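Filed under: Robot learning > Collecting data > Hand-held methods

Hand-held demonstration (tidying tasks)

Hand-held demonstration is a way of teaching a robot a job by doing the job yourself, with the robot's own kind of gripper in your hand. There's no robot in the room while you do it. You squeeze the handle, the jaws close, a camera on the tool watches what the jaws watch, and later on a computer works through the recordings and learns which movement tends to follow which view. I've been writing the robot learning entries on Kondeda for a while now and this is the one I get the most post about, so I've given it a proper rewrite and put in the results from the Jerka tidying study, which the old version skipped over completely.

People also call it hand-held capture, gripper-in-hand teaching, or just "the wand method" (I rather like that last one, but it hasn't caught on). It belongs to the family called imitation learning, which has its own entry.
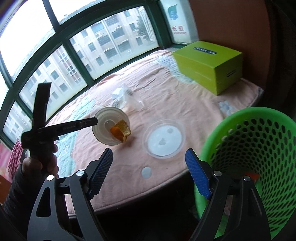 Entry by Birgit Kuhlmann | Last revised June 2023 | Robot learning section

How it works

The tool is a gripper with a handle where the robot's wrist would be. Most have two jaws on a linkage, with soft pads at the tips, and the good ones copy the jaws of the real robot down to the shape of the pads. That matters more than you'd think! A fingertip can get under the edge of a lid in ways that a ribbed pad can't, and if you demonstrate with something the robot hasn't got, you're teaching it a trick it can't do.

Three things get saved while you work: the camera's view, how the tool moved through space, and how far open the jaws were. The camera view is the easy one. The movement is worked out from the pictures themselves, or from motion sensors in the tool, or most often from a mixture of both. The jaw opening comes from a sensor or is read off the picture, as the jaws are always in shot and always in the same spot.

For two-handed jobs you hold two grippers, one in each hand, and both sets of recordings have to share a clock and a map of the room. This is where a lot of the fiddliness comes in. If the left tool thinks the table is a thumb's width higher than the right tool does, the two will never meet properly in the middle, and a policy trained on that will fumble every handover. (A "policy" is the jargon for the finished thing, the part that looks at a view and decides on a move. I've tried to avoid the word and failed.)

Why tidying

The earliest work I know of in this line was mostly picking up blocks and cups on clean tables, and for blocks and cups it works a treat. Tidying is harder, and much more useful for finding out what a method is made of. Rubbish and odds and ends come in every shape, they overlap, and quite a lot of them are see-through. A clear plastic dish lying on a pale cloth gives a camera very little to hold on to. Orange peel is bright and easy to see but curls a different way every time. Lids are thin and flat until you tip them on edge, when they suddenly become easy – so a person tends to tip them, and the recordings show how.

Soft surfaces make it harder again. On a hard table you can press down on the rim of a thing and it'll lift on the other side. On a quilt or a thick bedspread the whole lot sinks, and the creases hide the edge you were aiming at. I was surprised how little had been written on this before Jerka. Beds, sofas and rugs are where half of the mess in my own house ends up, and I'd have thought somebody would have started there.

The Jerka study

Jerka is a set of two-handed recordings of people clearing small items off beds, tables and worktops into baskets, boxes and bags. The question behind it was a simple one. If you can only afford so many demonstrations, should you record them all in one room, or spread them over lots of homes?

The team recorded 1,574 demonstrations across many homes and 1,581 in a single flat in Pundcombe. From each pile they drew 1,000 for training, so that neither side had an advantage in numbers, and the recordings left over were kept back for checking. Each lot of 1,000 was used to train a policy of the same size for the same length of time, and then both were put on a two-armed robot.

The result is the bit everyone quotes. In the Pundcombe flat, the policy trained there was the better one, and by a decent margin. Anywhere else it fell apart. It would reach for where the basket used to be, or go after a pattern on a cushion as if it were something to pick up. The many-homes policy was a little clumsier in its movements but it stayed clumsy to the same degree wherever it went, and in kitchens and bedrooms it had never met, it finished far more of its tidying than the other one did.

There was a second finding that gets less attention, and I think it's the more interesting of the two. The many-homes policy was better at see-through objects even when it was tested in the Pundcombe flat. The suggestion in the write-up is that clear plastic looks like whatever is behind it, so a policy that has only met it on one cloth learns the cloth. I find that convincing, though the study wasn't set up to prove it and says so.

The Huang test

To score all this the team used something known as the Huang test. I've had to explain it so many times that it's getting its own section.

You lay out the items, take a note of the layout, and let the robot try. Then a person goes over the same layout with the hand-held grippers, under the same rules. The robot's score is set against the person's score with the tool, and never against what a person could do with bare hands. It sounds like a small point, but it takes the gripper itself out of the argument. If neither the person nor the robot can pick up a wet tea bag with those jaws, then the tea bag tells you about the jaws and should be left out of the sum.

A try counts as finished only if the item ends up in the container and stays there. Dropping it on the rim doesn't count, and neither does flinging it in and knocking the basket over, which I'm told was once a real point of dispute.

Using two hands

Anyone who picks up a pair of these grippers for the first time uses one and forgets the other. The spare hand just hovers. After a bit of practice people start to do what they'd do without thinking in ordinary life, with one gripper steadying a container while the other lifts something out of it, or each taking a separate item to save a trip to the basket.

Jerka's recordings were labelled by how the hands shared the work: one hand idle, both hands on the same item, or both busy with different items. The last kind turned out to be the hardest to learn from. Each gripper's camera mostly sees its own item and only catches the other jaws now and then, so the policy has to guess what its other half is up to.
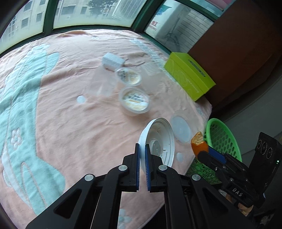

One reader wrote to say I'd been too gentle about this in the old version. In their experience the two-items-at-once recordings do more harm than good in a small set, and they now ask everyone to finish with one hand before starting with the other. Their robot got slower, they said, but it stopped pulling its arms across each other, and they'd make that trade again.

I can see the sense in it, and for a small set I'd probably do the same. The Jerka write-up did try a version with those recordings taken out, and found that the policy was steadier but hopeless at anything which needed holding in place while something else was done to it. My guess is that the reader's jobs didn't need much steadying. If you've run both ways yourself, do send me the details, as I'd love to have more than two opinions on the page.

Known problems

Fast hands. People speed up as they get bored, and a robot arm can't always keep pace. Recordings can be slowed down afterwards, but a flick of the wrist at half speed is no longer a flick and the item tends to fall.

Bright windows. A tool that works out its position from pictures can lose its place when it swings past strong daylight. Closing a curtain helps. So does starting each recording with the tool pointed somewhere with plenty of detail in it.

Reach. Your shoulders move and your feet move, and the robot's base may not. A fair few recordings ask for arm positions that a fixed robot simply can't get into, and these are usually weeded out by running the path through a model of the arm first.

Squeeze. Most of the tools save how far the jaws are open and leave out how hard they're pressing. For lids and peel this hardly matters. For a ripe tomato it does.

Still to be added

I want to include the follow-up on rugs and sofas, which was shared in December as a short note with no tables in it, and I'm waiting for the longer write-up before I say much. The section on clocks for two tools is too thin as well and will be split off into its own entry when I get the time.

See also: Imitation learning; Parallel jaws; Handovers between arms; See-through objects

Kondeda uses cookies to remember your settings and see which entries get read. By carrying on you agree to this. Change your cookie choices.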